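Plate (dishware)

A plate is a wide, mostly flat dish that you eat off of or serve food on. I've been writing up kitchen things for this wiki since last winter, and I put this one off for ages because I figured there'd be nothing to say. Then I started reading and couldn't stop, so apologies in advance for the length (the spoon article is even longer, if you want to feel better about it).

Name

The English word comes by way of Old French, from a word meaning flat. For a long time "plate" also meant silver or gold tableware in general, and that's why old wills go on and on about the family plate when there might not be a single dinner plate in the bunch. In the US we say plate for nearly everything flat and dish for nearly everything else, but my grandmother called all of it dishes, and so do I when it's time to wash them.

Parts

Most plates have a well, a lip and a base. The well is the bottom part where the food sits. The lip, which plenty of people call the rim, is the raised outer part, and it can be wide and flat like on a restaurant soup plate or hardly there at all. A plate with no real lip is called a coupe plate. I grew up with wide lips and still find coupe plates a little nerve-racking with anything saucy! Underneath there's usually a foot, a low ring that keeps the bottom of the plate up off the table. If you turn over a fired clay plate, the foot is often the one spot with bare clay showing, because glaze on it would glue the plate to the kiln shelf.

History

People ate off leaves, gourds, shells and flat bread long before anybody made a plate for one person. In medieval Europe the usual thing was a trencher, a thick slice of stale bread that soaked up the juices and could be eaten afterward or given away. Wooden trenchers came next, sometimes with a little hollow in the corner for salt. Pewter was for people with some money, and silver for people with a lot of it.

Porcelain is a Chinese invention, and European potters spent a very long time trying to copy it. They made do with tin-glazed earthenware in the meantime, white on the outside and brownish underneath, and I think a lot of it is prettier than the thing it was imitating (I know, I know, this is supposed to be neutral, somebody can edit it out). Printed transfer patterns in the 1700s made decorated plates cheap enough for ordinary homes. Plastic plates, melamine mostly, got big in American kitchens after World War II.

Materials

Earthenware is fired at lower heat and chips easily. Stoneware is heavier and tougher. Porcelain is fired hottest and can be thin enough to let light through. Bone china has bone ash in it and is stronger than it looks. Then you've got glass, enameled steel, wood, bamboo, paper and plastic. Melamine is light and hard to break, but keep it out of the microwave, where it can scorch or crack.

Color

White is still the standard in restaurants because food shows up well on it. Colored glazes go in and out of fashion. Orange has a complicated past, since some orange-red glazes in the first half of the 1900s got their color from uranium oxide, and collectors still check old pieces with a Geiger counter. Newer oranges come from other pigments.
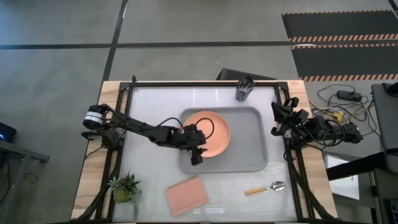 An orange plate on a whitish work surface.

Collecting

The collection I know best is the one at Ridunden, looked after by Efua Nartey, and I went twice this November. She has 1,475 plates on the books, 696 of them from the old Skuvance pottery, and she let me pick up two of the Skuvance ones (with both hands, and I barely breathed). The Teltia pattern, a plain band with a darker line inside it, is the one everybody asks her for. Radu made a cheaper copy of it with the line outside the band, so check that before you pay 100 dollars for one like I did.

Care

Stack plates by size and slip a paper towel between the good ones. Metal trim and microwaves don't mix. Gray marks on a white glaze are usually metal rubbed off your knives, and a paste of baking soda will often shift them.

See also: Bowl, Charger, Platter, Saucer, Trencher

Last edited December 2023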